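Felitz Two-Arm Table: Set-up and Operating Guide
Section 6: Preparing the Table for a Visit or Open Day

This section applies whenever the Felitz table is run in front of persons who are not trained operators. It is to be read together with Section 4 (Daily Checks) and Section 5 (Stopping and Restarting). The demonstration programme supplied with the table is named Mesia, and all steps below assume that it has been installed.

6.1 Persons required

Two trained members of staff must be present for the whole of the visit. The operator remains at the desk and has charge of the stop control. The host speaks to the visitors and places or removes items on the table. The two duties may not be combined, even for a short demonstration.

6.2 Placing the items

1. Put both arms in the rest position and confirm on the control screen that no programme is running.
2. Wipe the tabletop.
3. Lay the wooden board lengthwise on the table.
4. Set out the mugs and cups chosen for the demonstration. They must be empty.
5. Check that each handle can be reached without the gripper touching a neighbouring item.
6. Fasten any cable that could be caught by a moving arm. 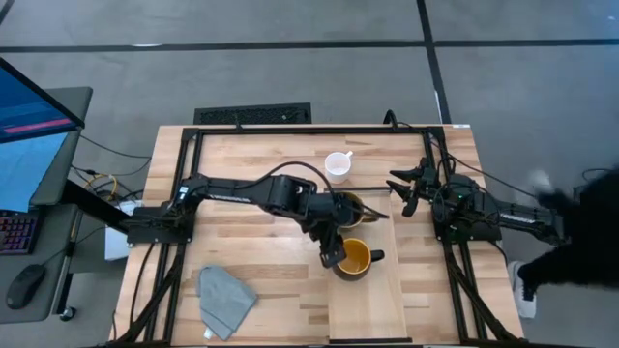
CAUTION: MOVING PARTS

Both arms must be regarded as live from the moment power is applied, including when one of them is folded back. An arm that is standing still may be waiting for its next instruction. Visitors must remain outside the marked area, and the host must not reach over the frame until the operator has said "clear" aloud.

6.3 Running the programme

1. Ask the visitors to take their places. Leave at least 300 mm between the frame and the nearest barrier.
2. The host states that the demonstration is about to begin.
3. The operator selects Mesia and then programme 427 (Table Items, Slow).
4. Allow one full cycle to finish before inviting questions.
5. If an item is dropped, stop the programme. Do not attempt to catch it.

Note: Programme 129 moves at normal working speed. It is intended for trained staff and must not be selected during an open day.

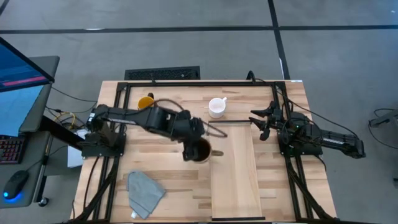 May a visitor place a mug on the table?
A visitor may do so only between cycles, when the operator has stopped the programme and the host is standing beside the visitor.

6.4 What to tell visitors

The host should explain in plain terms that the table is used to practise handling ordinary household items. Visitors commonly ask how firmly the gripper holds. The host may reply that the grip is set separately for each item and that the settings are listed in Appendix C. Figures for speed and force should not be quoted from memory.

Groups from the Brekke training centre receive a printed sheet in advance. For all other groups, the sheet should be handed out on arrival. The April edition replaces earlier ones, which gave the old telephone extension for the operator's desk.

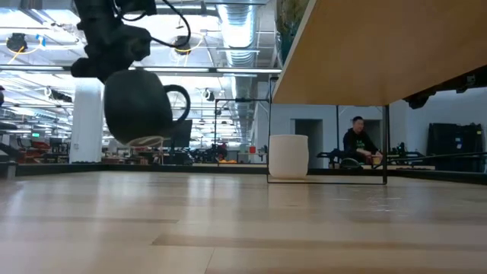

Where a group is large, it should be divided, and each part should see the same programme. Allow about 6 minutes for each part, with time between them for the items to be returned to their starting places. Those waiting may be shown the Prinik display board by the entrance.

6.5 Items on the table

Only items on the approved list may be used in front of visitors. Requests to add an item should be sent to Ingegerd Lindholm, who will arrange a trial without visitors present. Glass, and any vessel with a chipped rim, will be refused.
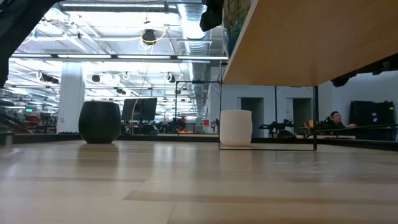
The host should use the pause between cycles to explain how the spacing of items affects the movement of the arm. It is best to begin with items that stand well apart and are easily told from one another by the audience. A black rounded container and a white cup serve this purpose. Attention should then be drawn to the thin black metal frame in which the white cup stands, and to the board above it, as both limit the directions from which a gripper may approach. Visitors may be asked which way they would reach for the cup themselves.

6.6 After the visit

1. Stop the programme and return both arms to the rest position.
2. Switch off power to the arms at the wall.
3. Inspect each item for marks and return it to the store.
4. Enter the number of cycles and any stops in the visit log.

Stops made by the operator must be entered even where no fault was found. Completed logs are to be passed to Arvid Sundqvist or, in his absence, to Bendik Strand.

Continue to Section 7: Care of the Gripper Fingers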